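Zenomeck Asura Key Light for Streaming

Home > Streaming and Creator Gear > Lighting > Key Lights

In stock. Usually sent out the next working day.

The Asura is a desk-mounted key light for people who stream, record videos or spend a lot of the day on calls. It clamps to the back of a desk, takes up very little room and gives a soft, even light on the face. It can be controlled from the dial on the back, from a phone or from the computer you stream on.

Zenomeck made the Asura for small rooms. Most streamers work in a bedroom or a spare room with one ceiling light behind them and a monitor in front, and the usual result is a dark face with a blue tint. One light placed a little above eye level and off to one side clears up most of that. You don't need a second light to start with, although two Asuras can be paired and changed together.

Light output

At full power the panel gives 2000 lumens. Few people will use all of that at desk distance. For a webcam in a darkened room, start low on the dial and bring it up until the camera stops adding grain to the picture. The brightness runs from 1 to 100 per cent and there is no visible flicker on camera at the low end.

Colour can be set from warm to cool. If there is a window in the room, go for the cooler end during the day and warmer in the evening. The light remembers its last setting when it is switched off at the wall.

The front is a milky diffuser fixed to the panel. It can't be taken off, so please don't try to prise it away for cleaning. A dry cloth is enough.

Mounting

The pole is supplied in two sections and screws together. The clamp fits desks up to 6 cm thick and has rubber pads on both jaws. It will not fit a desk with a raised lip or a metal rail along the back edge. For those, order the Godari floor base, sold separately, which takes the same pole.

The ball joint at the top is stiff when new. Loosen the collar before turning the panel, then tighten it again by hand. Forcing the joint with the collar done up is the most common cause of damage we see and it isn't covered by the guarantee. 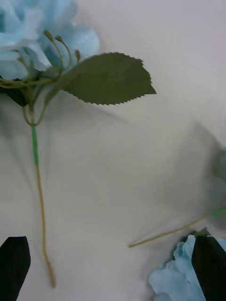

If you use a green screen, keep the Asura on your face and light the screen with something else. Light from the side tends to leave a shadow of your shoulder on the cloth, and the streaming software then has trouble cutting you out cleanly. Moving your chair forward helps as well.

People who wear glasses should raise the panel until the reflection drops out of the lenses. Tilting it down a touch afterwards brings the light back to the eyes.

Controls and software

The app works on Windows, macOS, Android and iPhone. Both the phone and the light need to be on the same home network for the first set-up. Once that is done you can save up to 20 presets and switch between them with a keyboard shortcut, so it is easy to have one look for chatting and another for games. An account is not needed.

The light only joins 2.4 GHz networks. If your router uses one name for both bands and the app can't find the light, turn the 5 GHz band off for a few minutes while you set it up.

Without the app, press the dial to turn the light on or off, turn it for brightness, and hold it down and turn for colour.

In the box

Asura light panel
Two-part pole
Desk clamp
Power supply with UK plug
Printed quick start guide

Specification

Output: 2000 lumens
Brightness range: 1 to 100 per cent
Clamp opening: up to 6 cm
Presets: 20
Network: Wi-Fi, 2.4 GHz only
Guarantee: two years

Customer review

"I stream in the evenings, mostly puzzle games, and had been getting by with a bedside lamp. Set-up took almost 11 minutes including the app. The picture is far better and my old webcam looks like a newer one. The cable could be longer, I had to buy an extension to reach the socket. One mark off for that."
Milagros Fajardo, verified buyer

Questions we are often asked

Can it run from a USB port? No. It needs the power supply that comes with it.

Does it get hot? The back of the panel becomes warm in long sessions. There is no fan, so it makes no noise for the microphone to pick up. Leave a gap between the panel and any curtain.

Will it fit a Głowacki microphone arm? No, the thread is a different size. The two clamps will sit side by side on most desks.

Is the older model still supported? Yes. Asura lights bought before January work with the current app after a firmware update, which the app will offer the first time it connects.

Delivery and returns

Delivery is free on this item within the UK mainland. Unused lights can be returned within 30 days in the original packaging. Please keep the foam inserts, as the panel can crack in the post without them.

Page last updated 2021-07-28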